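Randomising materials and camera pose in your sim, the lazy way
Updated February 2022

G'day! If you've got a manipulation policy that works beautifully in one simulated room and falls over in every other one, this is for you. I've been building scenes in Promley (free for hobby use, runs fine on my old desktop) and the fix that helped me most was randomising the surfaces and the camera before touching the network at all.

You'll need Promley with the Clallitz plugin switched on, and a robot model you already trust. Mine's a two-armed one.

Step 1: Split your scene into slots
Give walls, floor, benchtop and props their own material slot. I name mine by colour group and regret it every time, so use wall_a, wall_b and so on. Then point each slot at a texture folder and let Clallitz pick one at reset. Keep the wall textures well away from the prop textures, or you'll get a stone prop against stone walls and your segmentation will have a bad arvo.
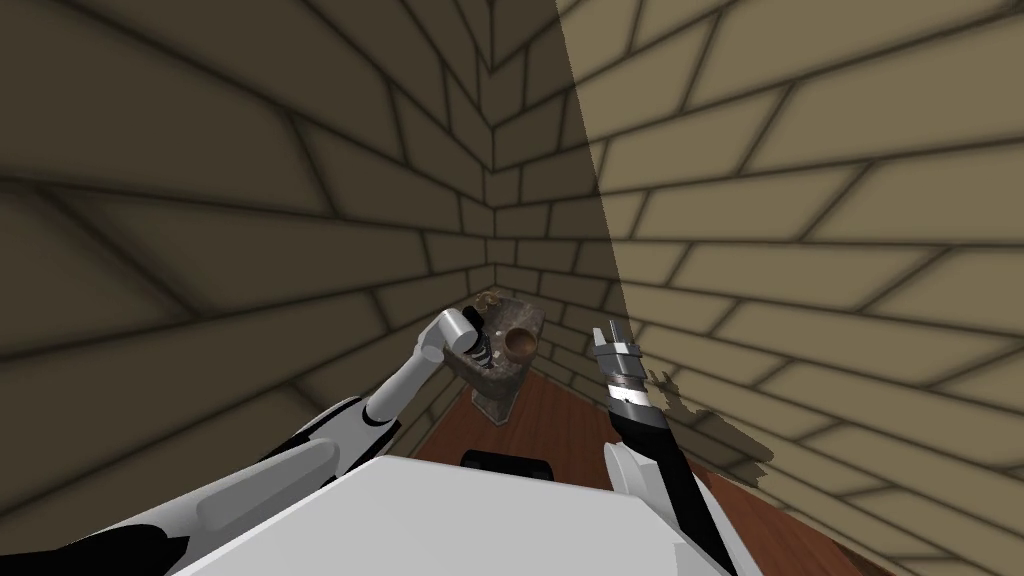 Set the light last. I use one strong directional light with its angle drawn fresh each episode, and I leave shadows on (yes, it's slower!). A mask model that's never met a hard shadow will happily label one as an obstacle, and then your planner goes the long way round nothing.

Step 2: Tilt the camera
In the camera block, set roll_jitter to 19 degrees and leave position jitter small to start with. I went straight to big values in January and spent ages blaming the controller. Render 200 frames, flick through them quickly, and bin any range that puts the camera inside a wall. Taps and other shiny curvy fittings are a great test here, as their outline changes so much with the angle.

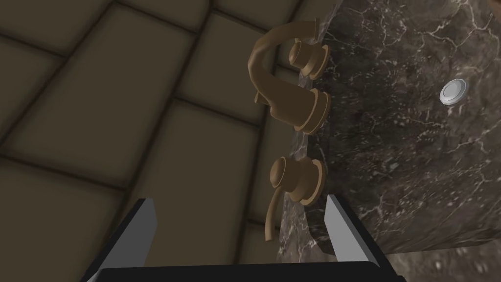 Step 3: Check the masks before you train
Export colour and mask pairs, then overlay them at half opacity. Look hard at the finger edges. If the mask sits a pixel or two off, your two renderers are reading different camera poses, so set sync_pose to true and export again. My last set was 1,255 pairs and it took nearly 300 seconds to write out, so go put the kettle on.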